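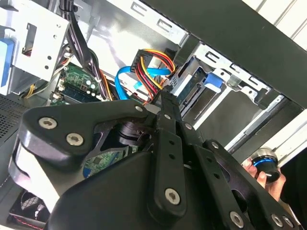 Figure 2. Desktop computer tower with the interior open.

4. Installing the Reltham archive drive in a desktop tower

This section covers fitting the internal Reltham drive, preparing it in the Toker backup software, and scheduling the first backup. If you have the external model, skip to Section 5.

4.1 Before you start

Check that the computer has a free drive bay, a free data port on the main board and a spare power connector from the power supply. The drive does not include a power splitter. Do not use one to share a lead with a graphics card.

Write down the serial number printed on the drive label. Toker asks for it during registration, and the label faces the bay wall in most towers once the drive is in place.

CAUTION: Shut the computer down fully and unplug it from the wall. Sleep mode leaves the main board powered. Wait 10 seconds after unplugging, then touch bare metal on the case before handling the drive.

4.2 Fitting the drive

1. Remove the side panel on the side away from the main board tray. Keep the panel screws separate from the drive screws. The threads are different.
2. Slide the drive into the bay with the connectors facing the cables.
3. Line up the holes and start all four drive screws by hand. Tighten them in a diagonal order.
4. Connect the data cable to the drive, then to the main board. The plug is keyed and goes in one way only.
5. Connect the power lead. Push until the plug is fully seated.
6. Route both cables clear of any fan blades.
7. Refit the side panel and plug the computer back in.

Note: In cases with rubber-mounted bays, use the long screws from bag B. The short screws will not reach through the grommets.

Note: If the data port shares a channel with a storage card slot, one of them may be turned off by the board. Check the main board manual before choosing a port.

4.3 Preparing the drive

The drive ships unformatted. Toker will format it for you, or you can use the disk tool in your operating system. Drives formatted outside Toker must be added by hand under Settings > Storage > Add existing.

1. Start the computer and open Toker.
2. Select Storage, then New drive. The Reltham drive should be listed within a minute.
3. Compare the serial number on screen with the one you wrote down.
4. Select Prepare and enter a name for the drive. Names may be up to 12 characters long, with no spaces.
5. Choose whether to encrypt. Encryption cannot be added later without erasing the drive.
6. Select Start. Do not shut down until the status reads Ready.

CAUTION: Prepare erases everything on the selected drive. There is no undo.

If you choose encryption, print the recovery key and store it away from the computer. Reltham support cannot recover a lost key.

4.4 Scheduling backups

The default schedule runs one backup a day at 2:00 a.m. The computer must be on or in sleep mode at that time. A missed backup starts at the next sign-in.

To change the schedule, open Backup > Schedule, select the current entry and enter a new time. Click Apply — closing the window without it discards the change.

The first backup copies every selected folder and can run overnight. Later backups copy changed files only.

4.5 Error codes

Code 1073: Drive found but not responding. Shut down, unplug the computer and reseat both cables at the drive end. If the code returns, try another data port.

Code 12: Drive name already in use. Pick a different name.

Code 10: Not enough free space. Remove old backups under Storage > Manage, or shorten the retention period.

If the drive is not listed at all, check that the port is enabled in the system setup screen. Some boards ship with unused ports turned off.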